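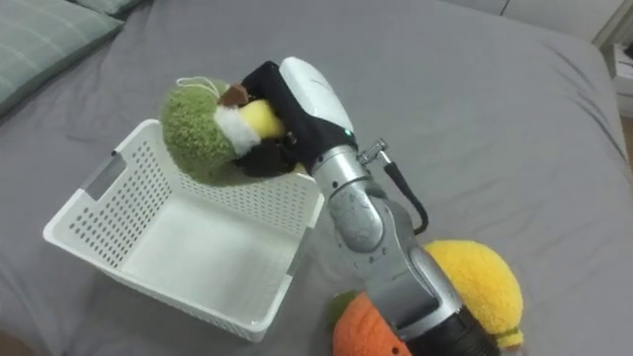
Wanted: part-time bedroom tidier for our family flats at Lokell

Hello! I'm Petronella and I look after the bedrooms at Lokell, where we let out flats to families who need somewhere to stay for a week or a month or (quite often) a good bit longer than they planned. I'm looking for one more person to join me and Kamlesh on the tidying side. If you're the sort who can't walk past a heap of soft toys on a bed without finding something to put them in, please read on.

First, what the job is. It's bedrooms, and mostly children's bedrooms. We have separate cleaners who do the floors, bathrooms and windows, and they're very good, so I'm not after a cleaner. What I need is someone to go in on a changeover morning and put a room back together - sheets on, toys gathered up, books in order, drawers checked, the odd sock pulled out from behind a radiator. On long stays we also go in once a week while the family is out, if they've asked us to, and that's a gentler sort of visit where you tidy round their things as well as ours.

We have 26 flats. You wouldn't be doing all of them, don't panic! A normal morning is 4 bedrooms, and you'd have your list the evening before.

A word on the toys, as they take up more of the day than people expect. Every children's room has a plastic basket with holes in the sides and a handle slot, and all the plush lives in there. The way I do it is to make the bed first, put the basket straight down on the sheet and load it there, so I'm not bending to the floor for each rabbit. Kamlesh does it on the floor and is no slower, so please yourself. Soft things go in the basket, hard things go in the box under the window, and anything with a battery goes to the office so we can check it.

Toys that have a loop of string on them need a quick look and a gentle tug before they go in. If the loop is coming away, put the toy in the mending bag on the back of the linen cupboard door. Same for split seams and loose bits. I do the mending on Fridays with a cup of tea and the radio on, and I'm happy to share that job if you sew (you don't have to).

At the last stocktake we had 521 soft toys across the building. I know that's a lot. A lot of them are food, because children seem to love a fuzzy piece of fruit with a face, and we've stopped trying to work out which fruit some of them are meant to be. On the toy sheet just write "fruit, green" or whatever you've got in your hand and we'll all know.

What the mornings look like

You'd start at nine and finish at one, three mornings a week, with one of those a Saturday. We're flexible about the other two. Changeovers get busy in the school holidays and again in October, so I'd ask you not to book your own time off then if you can help it.

For your first fortnight you'd go round with me or Kamlesh Negi, who has been here longer than I have and knows every drawer that sticks. After that you'd work a floor on your own, with one of us somewhere in the building.

What I'm hoping for

You should be fine with stairs, as the lift at the Urnum end is small and usually full of somebody's pushchair. You should be able to make a bed neatly with a fitted sheet and not mind doing it again if it comes out crooked. Experience in a nursery, a hotel or a laundry would be lovely, and so would having brought up untidy children of your own. Please be careful with other people's belongings. On the weekly visits you'll come across one very tatty bear that matters more than everything else in the room, and it has to go back on the right pillow.

You don't need a driving licence. You do need to be over 18, and we'll arrange a background check and pay for it.

Pay and so on

It's £146 a week for the twelve hours, with paid holiday on top and an extra hour's pay for any morning that runs over. We give you two tunics and a decent pair of indoor shoes. There's lunch on Saturdays from Awasthi downstairs, and I do recommend the potato thing. The job is permanent after three months if we're all happy.

How to apply

No CV needed, though send one if you've got it handy. What I'd really like is a short letter or email telling me a bit about yourself, which mornings suit you, and how you'd go about tidying a child's bedroom in half an hour if you'd never seen it before. There's no right answer - I'm just nosy about how other people do it.

Drop it in at the Lokell front desk with my name on, Petronella Zwane, or use the contact form on this site and pick "Bedrooms" from the menu. The desk is the door next to Brurkanetti, the shoe repair place, and people do miss it.

I'll reply to everyone. If you'd like to come and see a room before you decide, say so in your letter and I'll show you round one morning after the beds are done.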